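4. Loading a Novel onto Your Flosby Reader

1. Connect the reader and wait for the bookshelf to appear. It takes its time, like most narrators.
2. Drag the book file into the folder named Orker.
3. Press Sync once. Pressing it 99 times will give you 99 copies of chapter one.

Note: Family sagas over 100 MB load in two parts. The wedding is usually in the first and the will in the second. 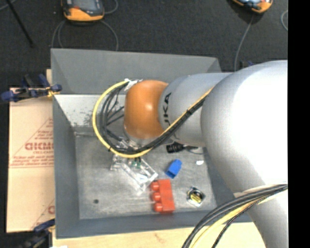

4. Choose a starting page. Dual-timeline novels open in the earlier century by default – to change this, go to Settings, then Privard View.

Caution: Do not turn on Skip to Ending while sharing a shelf. Saodah Sopacua's reading group lost a perfectly good murderer this way.

5. Eject the reader before unplugging it. If error 2151 appears, repeat step 2.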